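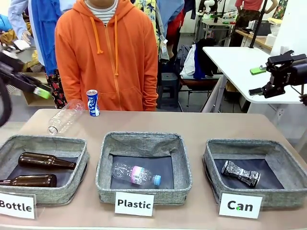
The sorting table at the Plitero open day, with baskets for bottles, plastic and cans.

Plitero Open Day: Frequently Asked Questions

General information

When is the open day held?
The open day takes place on a Sunday in May. Doors open to the public at 10 a.m. and the final demonstration begins at 3:15 p.m. Visitors already in the building at that time may remain until 4 p.m.

Where do I go on arrival?
Please enter through the Drondby Street doors and check in at the front desk. The Mohamedi Building has a second entrance from the parking lot, which is reserved for deliveries and for visitors requiring step-free access.

Is there a charge for admission?
Admission is free. Demonstration places are limited and must be booked through the registration form. Visitors without a booking may see the poster displays and speak with staff in the foyer.

How many people can attend?
Each demonstration accommodates 15 visitors. There are 8 demonstrations during the day, and the running order is posted at the front desk.

The sorting demonstration

What will I see?
The principal demonstration concerns household recyclables. A two-armed robot works at a table on which three fabric baskets are set out, marked "Bottle", "Plastic" and "Can". Its task is to pick up loose items from behind the baskets and place each one in the basket where it belongs.

Is the robot controlled by a person during the demonstration?
In the morning sessions the robot operates under its own control program, Grorker. In the afternoon, one session is given over to remote operation, in which a staff member guides the arms by hand. The program lists which mode applies to each session.

Which items are used?
Ordinary drink containers: glass bottles, clear plastic water bottles and cans. Some are intact and others are not. The crushed can in the "Can" basket is typical of the material the system is expected to recognize, as cans are seldom put out for collection in their original shape. Plastic bottles are presented both with and without a label.

Does the robot read the placards?
No. The placards are provided for visitors. The position of each basket is entered at the start of a session, and the robot relies on its cameras to identify the containers.

Why is a plastic bottle not placed in the "Bottle" basket?
For the purposes of the demonstration, "Bottle" refers to glass. Visitors raise this point regularly, and the wording of the placards is under review.

What happens if an item is dropped or placed in the wrong basket?
The error is recorded and the session continues. Staff will return the item to the table if it falls to the floor. Sessions are not rehearsed to exclude errors, and visitors should expect to see one from time to time.

Has the system been tested before?
Roughly 3,000 placements were logged over the winter in preparation for the open day. Summary results are displayed on a poster in the foyer.

May I bring my own container for sorting?
Containers from outside cannot be accepted, for reasons of hygiene and safety.

Safety and conduct

How close may visitors stand?
Visitors are asked to stay behind the marked line while the arms are powered. A staff member may stand at the table during a session. Visitors may not join them unless invited to do so.

Are children welcome?
Yes. Children under 12 must be accompanied by an adult at all times. Strollers may be left beside the front desk.

May I take photographs?
Personal photography without flash is permitted. Please obtain consent before photographing other visitors. Plitero also takes photographs during the day; anyone who does not wish to appear should inform the front desk on arrival and will be given a coloured lanyard.

Access and services

Is the demonstration area accessible?
The area is on the ground floor and can be reached by wheelchair. Seating is available on request. A written transcript of the spoken commentary is offered in English and French.

Is parking available?
The lot behind the Mohamedi Building has 124 spaces, which may be used without charge on the day. Bicycle racks are located beside the Drondby Street doors.

Can a school or community group arrange a separate visit?
Group visits are scheduled outside the open day, on weekday mornings during the school term. Requests should be made on the group visit form and should state the size of the group, the ages of participants and any access requirements.

How do I cancel a booking?
Please use the link in your confirmation email. Cancelled places are offered to the waiting list in order of registration.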